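**Handgreifer-Kit von Prevov: taugt das für dünne Sachen wie Draht?**

Forum: Werkstatt & Automatisierung · Schlagworte: greifer, demonstrationen, prevov, odera

**lötfink_77**

Hallo zusammen,

ich überlege, mir das Handgreifer-Kit von Prevov zuzulegen, also die Version mit Griff, Kamerahalterung und zwei parallelen Fingern. Kostenpunkt 1.640 Euro inklusive der Software Odera, mit der man die Aufnahmen sichtet und für das Training vorbereitet. Das ist für mich als Einzelkämpfer mit Werkstatt im Keller eine Menge Geld, darum frage ich lieber vorher.

Mein Vorhaben: Kleiderbügel aufnehmen und an eine Stange hängen, später auch mit Hemd dran. Im Produktblatt sieht man immer nur Würfel und Becher. Becher kann ja jeder! Mich interessiert, ob man mit den serienmäßigen Fingern einen dünnen Drahtbügel von einer glatten Tischplatte bekommt, ohne ihn dreimal quer über den Tisch zu schieben. Und wie lange halten die Fingerbeläge, wenn man wirklich jeden Abend damit arbeitet?

Als Arm steht bei mir ein gebrauchter Cletmont, der Flansch passt laut Händler mit Adapter. Hat jemand diese Kombination laufen?

Danke schon mal!

**Heather Prendergast**

Ja, habe ich, und ich bin immer noch ziemlich begeistert (man muss mich da eher bremsen, ich hatte vorher einen selbst gedruckten Griff mit Gummibändern). Ich nehme mit dem Kit seit März Haushaltskram auf, und Bügel gehören zu meinen Lieblingsaufgaben, weil man so schön merkt, was die eigene Hand alles nebenbei erledigt.

Zum Draht: Es geht, aber du musst deine Gewohnheiten ändern. Ein Bügel, der flach liegt, bietet den Fingern fast keine Höhe. Bei mir klappt es so:

- Finger schon weit öffnen, bevor du in die Nähe kommst. Wer erst über dem Draht öffnet, schubst ihn weg.
- Flach anfahren, die Fingerspitzen knapp über der Platte, und dann an der Rundung zugreifen. Auf den langen geraden Stücken rollt der Draht gern aus dem Griff.
- Langsam schließen! Odera wirft zu schnelle Griffe zwar nicht raus, aber später am Arm sehen die grauenhaft aus.
- Den Bügel jedes Mal anders hinlegen, auch mal schräg und mit dem unteren Ende zu dir.

Die Software fand ich am Anfang spröde. Nach einer Woche wollte ich sie nicht mehr hergeben, vor allem das Markieren von Fehlversuchen geht wunderbar flott. Pro Sitzung mache ich 50 Durchgänge, danach werde ich schlampig, und das sieht man den Daten an.

Was mich stört: Der Griff ist für größere Hände gebaut, und die Anleitung zum Kalibrieren überspringt einen Schritt. Nach dem Einschalten muss man die Finger einmal ganz zu- und wieder auffahren, sonst stimmt die Öffnungsweite nicht. Steht nirgends, hat mich einen Freitagabend gekostet.

Beim Belag kommt es sehr auf die Unterlage an. Auf einer glatten weißen Platte geht es gut, auf rauem Holz leiden die Spitzen. Vom hellblauen Drahtbügel habe ich eine Aufnahme angehängt, an den Innenseiten der Finger ist der graue, ausgefranste Belag gut zu erkennen. Greifen lässt sich damit noch, schön ist anders. Der Bügel hat an einer Seite einen kleinen Knick im Draht, den mag ich als Zielpunkt nicht, da hakt es manchmal. Lieber unten an die Biegung gehen.

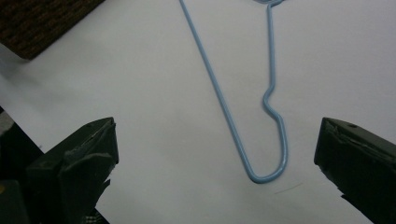

*Beitrag zuletzt geändert: Freitag, 21:40 Uhr, von Heather Prendergast (Tipps zum Anfahren ergänzt)*

Ach ja, zum Cletmont: Der Adapter passt, aber nimm die kürzeren Schrauben. Mit den mitgelieferten drückt es bei mir gegen das Gehäuse.

**brilcombe_bastler**

kann nur was zu den belägen sagen. ersatz gibts bei Brilcombe im shop, 5 paar im beutel, kleben ordentlich wenn man vorher entfettet. alten kleber komplett runter, sonst steht die kante hoch und man bleibt überall hängen. fürs kit selber keine ahnung, hab nur die finger einzeln gekauft

**lötfink_77**

Wow, danke euch! Das mit dem frühen Öffnen leuchtet sofort ein, genau so schubse ich auch von Hand immer alles vom Tisch. Heather, noch eine Sache: Hast du die Kamera in der Standardposition gelassen oder weiter nach vorn gesetzt?

**Heather Prendergast**

Standardposition. Ich hatte sie 2 Wochen lang weiter vorn, da fehlten mir beim Zugreifen die Fingerspitzen im Bild. Wenn du das erste Hemd auf der Stange hast, bitte unbedingt hier zeigen!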